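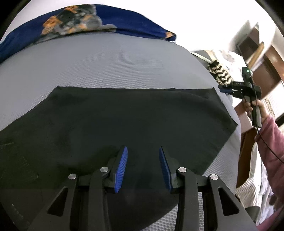
灰垫子上的黑布,十二月

早上六点四十醒,暖气不太热,又躺了一会儿才起来。煮了粥,昨晚剩的半根玉米切了放进去。吃的时候看邮件,Pekstead 那边的人夜里回了信,说《Mengal》的导演剪辑版已经锁定,字幕可以按新版的时间码走,旧版作废。我上个月对着旧版做完的那一遍,等于要整个重新对一次。信里没提加钱的事。

新版文件下了一个上午。网速慢,中间断了一次,从头再下。等的时候把词汇表拿出来理了理。这部片子里的人讲三种话,英语、乌尔都语,还有一种是编剧自己造的船上黑话,剧本后面附了一张表,字母拼得很怪,没有重音规则,演员各念各的。旧版里黑话不多,主要是骂人和报数。听说新版把原来配成英语的几场戏换回了黑话原声,我有点担心,打开一看果然是这样。光是货舱那一段,黑话台词加起来就有 328 条,很多只有一两个音节,附表上还查不到。

中午没出门,下了一碗面。边吃边把新版从头放了一遍,没停,不记笔记,只是看。这是我自己的习惯,第一遍不干活。导演 Khurram Jatoi 的前两部片子我也看过,都是小成本,一部讲货车司机,一部讲一家人等签证。这回突然拍科幻,宣传上说是“太空歌剧”,看完觉得还是等签证那一路的东西,一船人停在一个中转站外面,等一家叫 Treltex 的公司批准靠港,等了大半部电影。打斗有一场,在最后二十分钟,拍得很短,灯一灭就结束了。飞船外景看得出来是模型,不难看。

新版比旧版长。多出来的主要是老轮机长和她女儿通话的几场,旧版里只留了一场。我觉得加回来是对的,旧版里女儿后来拒接,看着很突兀,现在顺了。有一场靠港官员念条款的戏也加长了,念得非常长,法律用语一句套一句,我做字幕的时候就头疼,观众看的时候应该也会头疼,可能他就是要这个效果。

下午两点开始干活。先把时间轴整体平移,前二十分钟基本能对上,只有两处换了镜头,要手工拉。第二十一分钟以后就对不上了,只能一条一条来。做到四点半,眼睛发酸,起来浇花,把阳台上那件毛衣收进来。

黑话怎么译,想了一下午。附表上只给了英语释义,没有语气。比如有个词,释义写的是“坏掉的阀门”,轮机组的人拿它当粗话用,一句话里能出现三次。旧版我译的是“破阀门”,字面上老实,可放在吵架的句子里没有力气,观众会以为他们真的在谈阀门。发行那边给的等级是限制级,没有要求我把粗话洗干净,合同里也写了按原片语气走。那就可以译得粗一点。但太粗又不对,用现成的脏话,观众会觉得这些人是从楼下饭馆走上船的。试了几种,“阀你的”“漏气的”“漏了你的”,最后暂定“漏气货”,骂人骂物都能用,句子里也放得进去。先用着,过两天再看还顺不顺。

报数的部分反而简单,黑话里数字是把乌尔都语的数字掐头去尾,听熟了就能认出来。我乌尔都语不行,只能对着英语剧本猜,有两处怎么也对不上,英语剧本写的是五,嘴型和声音都不像。写信去问了。

写给 Pekstead 的信里列了几个问题:一是上面说的那两处数字;二是 Treltex 这个名字要不要译,旧版我保留了原文,他们的市场部在预告片里音译了,两边不统一;三是黑话部分字幕要不要用斜体,跟英语对白分开。第三条我自己的意见是不要。中文斜体很难看,在大银幕上尤其难认,而且船上的人并不觉得自己在换语言,字幕一会儿正一会儿斜,反倒替观众划了一道线。我把这个意思写进去了,写得比较客气。

信末尾提了费用。原来谈的是一口价,现在等于重做大半,我要求加 800。写的时候犹豫了一下,怕写少了,又怕写多了他们去找别人。这种活现在很多人先用软件跑一遍再改,报价压得很低,我也知道。后来想想新版多出来的分量在那里摆着,就没再改数字,发了。

五点多妹妹打电话来,问过年回不回去,我说要看这个片子几时交。她问是什么片子,我讲了一下,她说听着像排队办事的故事。我说差不多。她又问里面有没有外星人,我说有一个,在中转站窗口后面,只看得见一只手,盖章用的。她说那她不看了。然后讲了半天她单位换食堂的事,新食堂贵,菜也少,她打算自己带饭。妈的膝盖最近好些,还是不肯去拍片子,说天暖和了自己会好。

晚饭去楼下买了两个饼,一份凉拌海带。路上风大,回来手都是僵的。

七点以后接着做。加长的那场念条款,原文有一句英语从头到尾占了四十几秒,中间没有一个能断的地方。旧版短,我把它拆成几条,每条一个分句,读起来还行。新版里官员中间停下来喝水,又接着念,那句话就被喝水隔成两截,后一截的主语在前一截里。中文要是照着原来的顺序走,喝完水回来观众已经忘了谁该交什么。我把主语在后半截重复了一次,原文没有,但不重复实在读不懂。在备注里写明了,免得审校以为是我看错。

这一场的条款里有很多编号,第几款第几项。我拿不准用汉字还是阿拉伯数字。汉字像公文,阿拉伯数字省地方,一行十几个字的限制摆在那里,最后用了阿拉伯数字。

做到轮机长和女儿的第二场通话,停下来重放了几遍。女儿说了一句英语,很普通,直译是“你那边听起来很远”。她们两个讲话有延迟,女儿说完要等很久母亲才有反应。旧版没有这场。我先译成“你听起来好远”,又改成“你那边声音好远”,再改回来。声音远是技术上的事,人远是另外一回事,原文两头都沾着,中文得挑一边。现在留的是“你听起来好远”,字少,母亲的沉默有时间放进去。这一条明天再看一次。

九点多上网看了一眼,Feddale 影展的片单公布了,《Mengal》排在夜场,放两次,第一场有映后问答。底下有人留言,说 Jatoi 拍科幻是被投资方逼的,也有人说他一直想拍,剧本在抽屉里放了很多年。两边都没有出处。我找到一篇旧访谈,是货车司机那部上映的时候做的,里面他说小时候跟叔叔跑港口,最记得的是等,等吊机,等单子,等一个去吃饭的人回来。那时候记者没追问,接着就问选角去了。跟现在这部放在一起看,倒是能接上。访谈里没有一句提到科幻。

还有人在吵片名。Mengal 在片子里是那艘船的名字,中文片名一直没定。宣传那边提过几个,“静默航线”“星门之外”,都像别的片子用过的。星门根本没有,片子里只有一个港口。我提过一次直接用“待泊”,对方说太冷,像纪录片,后来没有下文。片名不归我管,字幕里船名出现得多,他们一天不定,我就一天不能把它填进去,现在全用原文占着位置,最后统一替换。替换的时候要小心行长,音译出来如果是三个字,有几条就要超。

影展那边如果要用中文字幕,交稿日子会比院线早,这事没人跟我讲过。记下来,明天一并问。

十点二十收到 Pekstead 的回信,很短。数字那两处他们转给导演组了;Treltex 按市场部的来,用音译,译名附在后面,“特瑞泰”;斜体的事他们内部要讨论;费用的事说下周答复。译名我不喜欢,听上去像治鼻炎的药。不过片子里那家公司也不讨人喜欢,就这样。把词汇表里那一行改了,全片替换了一次,又从头查有没有换错的地方,查到一处,前面多了个空格。

睡前把做好的部分导出来,拷到移动硬盘,另外存了一份在网盘。去年硬盘坏过,丢了半部纪录片的稿子,后来一直两边存。文件名加了新版的字样,旧版的文件没删,挪到另一个文件夹里,黑话那几段说不定还要回去对照。

今天做到第四十七分钟。明天要做的:货舱段先听一遍,不动手,把能听清的词抄下来跟附表对;问影展字幕的事;轮机长那句再看;去取干洗的大衣;鸡蛋没了,顺路买。

十一点五十,关灯前又想起“漏气货”这个词,女轮机长也用它骂过自己的女儿,是开玩笑的口气。放在那里会不会太重。起来在纸上记了一笔,贴在屏幕边上。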